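Sunday evening, back home
July 14, 2024 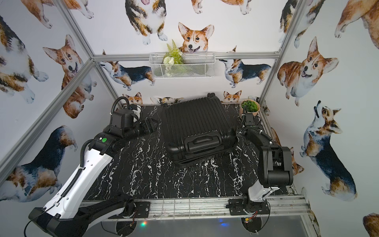
A black suitcase, lying flat

I came back from Plestetti on Friday night and only today I have the quiet to write. My head is still in the mountains. I wake up and listen for the bell of the small chapel, and then I hear the bus.

I want to write down the third day before I lose it. The first two days I was mostly tired, and a little angry with myself that I paid for a retreat and spent it sleeping. On the third morning Kalliopi Matić, who led our group, asked us to walk up to the old shepherd house without talking. The path begins at 1,000 meters and I was slow. Mal-soon walked behind me all the way, although she is much faster. I know this because she was at the top in minutes when we went again on Thursday.

In the silence I noticed how much I speak inside my head. I was explaining my life to people who were not there. To my sister, to my old boss at Furkard, even to Dennis Crabtree, whom I have not seen since the language school. I explained to him why I left the job. He never asked me this! Somewhere after the second stream I stopped, I don't know how. For a while there was only the grass and my breathing, and I felt very sad, and then less sad.

At the house we ate bread and a hard cheese, and Kalliopi read a page to us from her notebook. I did not understand every word. One sentence I kept: "You may put it down before you know where you are going." I wrote it on my hand because I had no paper. It was gone after the shower, but I remember it well enough.

In the evening Maite Goicoechea cried at dinner and we let her cry. At home somebody would make a joke or bring a glass of water. We went on eating our soup and she went on crying, and after that she had soup also. I think about this often since Friday.

What do I want to keep? Ten minutes in the morning without the telephone. The walk to work by the river, when it does not rain. I would like to write to Dennis too, a short letter with no explaining in it.

Milagros called this afternoon and asked if I am a new person now. I told her I am the same one, with sore knees. She wants to come with me in August if there is still a place. I must ask Kalliopi tomorrow.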